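Looking After the Hand-Held Grippers at the Sock Table

This entry records the maintenance practice adopted for the hand-held grippers used in the Nuvden laundry work. It is intended for colleagues who will take over the equipment in June, and for anyone maintaining a similar tool.

The task at the table is the handling of ankle socks. The fabric is soft and light, and a small fault in the jaws soon affects the grip.

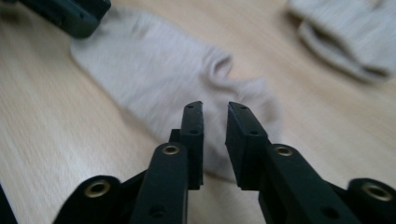
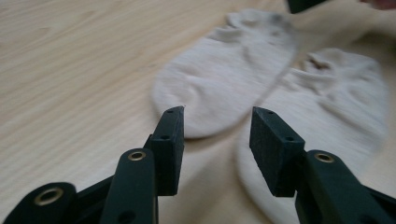 Gripper jaws open at the sock table.

Each finger is a short chain of plastic links, with brass eyelets at the pivots. Wear at these points is the principal concern. Lint collects behind the eyelets and mixes with whatever lubricant has been applied, and the jaw then closes a little late on one side. For this reason we no longer oil the pivots. They are brushed out dry at the start of the morning and again at 2 p.m., and the jaws are opened and closed by hand until both sides move evenly.

The fingertip pads require separate attention. They must meet squarely along their inner faces. The check, proposed by Stela Preda, is to close the jaws on a strip of thin paper and draw it upward. If the strip turns as it comes out, one pad is out of line, and its screws are loosened, the pad reseated and the screws tightened alternately. Thread-locking compound is not to be used on plastic parts. One pad cracked in this way last winter and had to be replaced from the Teteck stock.

Liviu Pană maintains the service log, which now stands at 229 entries. Of these, 18 concern a pivot and most of the remainder are routine cleaning. A finger is withdrawn when side play can be felt at the tip, whatever its age - the earlier rule of replacing links after a fixed 200 hours discarded sound parts and has been dropped.

Replacement links are kept in the gray cabinet, sorted by left and right. Left and right links should not be exchanged, even where they seem to fit. Pouran Najafi holds the key and should be told when the last pair of either kind is taken.

The question of a softer pad surface remains open. A trial set has been requested from Barbu, and the results will be entered here once the pads have been fitted.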